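Ticket 1556
Subject: Gripper comparison, Tran arm. New fingers hit the case before they get to the drive caddy
Status: open, waiting on parts
Project: Doncombe strip-down cell
Opened: 2021-01-29

Right, opening a proper ticket for this because it's been living in chat messages and I can't find half of them any more.

Quick background for whoever picks it up. We're trying two grippers on the Tran arm for pulling hard drives out of old desktop towers. One is the Nindent parallel gripper we've had on since the start (flat pads, boring, mostly fine). The other is the Renero linkage gripper, the one with the pointed fingertips, which is what's on the arm now. Same arm, same controller, same wrist camera for both, so in theory all I'm comparing is the end bit.

What's wrong: with the Renero fitted, the arm stops with a contact fault on the way in to the caddy. It doesn't do it every time, which is the maddening part. Out of 18 approaches this morning it faulted on 3, all of them in the last stretch before the fingertip gets to the latch handle. The Nindent didn't fault once on the same tower, but then it couldn't get hold of the handle properly either, so I'm not calling that a win!

Things I've tried so far, in order:

Re-ran the tool centre point calibration. The old value was still the Nindent one (my fault, sorry) and it was out by a fair bit. Fixed it, felt very pleased with myself, faulted again on the second go.

Slowed the approach right down. No real difference, except that I had time to drink a coffee while it failed.

Turned the contact threshold up a notch. Faults went away and I put it straight back, as I could hear the linkage rubbing on something. Please don't leave it turned up to get through a demo.

Swapped the wrist camera cable, on a hunch that the picture was lagging. It wasn't. New cable's staying on anyway, the old one had a dodgy clip.

After that I stopped guessing and parked the arm part way in, with the fingers pointing up at the drive cage, and had a look through the wrist camera.

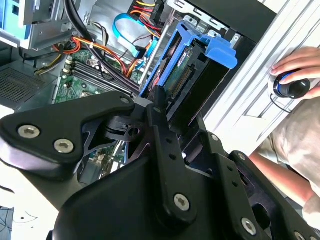
Wrist camera view, Renero gripper at the tower, blue caddy and latch handle ahead of the fingers.

I think that explains most of it. The tip itself is lovely and narrow and I've no complaints there. It's everything behind it that's the trouble. The links spread out wide on both sides, and once you're heading for the cage there's the side panel over to the right and all the power and SATA cables hanging about in the space you'd like to swing through. The planner only knows about the tip and a rough box for the body, and the box I drew is for the gripper closed. Open it up and the linkage pokes out past the box.

The screw heads bother me a bit too. They're chunky silver hex-socket ones and they look like just the thing to snag a wire on. I haven't caught one doing it, so put that down as a worry and leave it there for now.

Second thing, and it could be a ticket of its own: the gripper takes up an enormous amount of the camera picture. With the Nindent I could see most of the inside of the case all the way down. With this one I'm peering between the links. The caddy detector still finds the blue plastic happily enough (it's a nice bright colour, bless it), but the motherboard comes through in slices and the cable finder gets very confused. Twice it decided one of the black links was a cable. I've masked the fingers out in the closed pose, but the mask needs to follow the opening width or it's no use to anyone.

Update, after lunch: redrew the collision box with the gripper fully open and re-ran. The planner now refuses the straight approach altogether and offers a tilted one, coming in from the motherboard side. Ran that six times with no fault. It's slow though, and it goes closer to the memory slots than I'd like, so I've kept my hand near the stop button throughout.

Update, later: tried the tilted approach with the Nindent back on for a fair comparison. Too fat, wouldn't fit between the cables at all. So the Renero does earn its place, it just wants more room.

Still to do:
- Low-profile screws for the finger links. Ordered, should be here in February.
- Camera bracket that sits further back. I'm asking for 300 mm of spare cable on it so we can move it about.
- Finger mask that changes with opening width.
- Repeat the whole run on the other style of tower, where the cage is turned the other way.

Leaving the Renero on the arm over the weekend with the new box loaded. If you need the Nindent, the calibration file is saved next to it under its own name this time, so please load that one before you move anything.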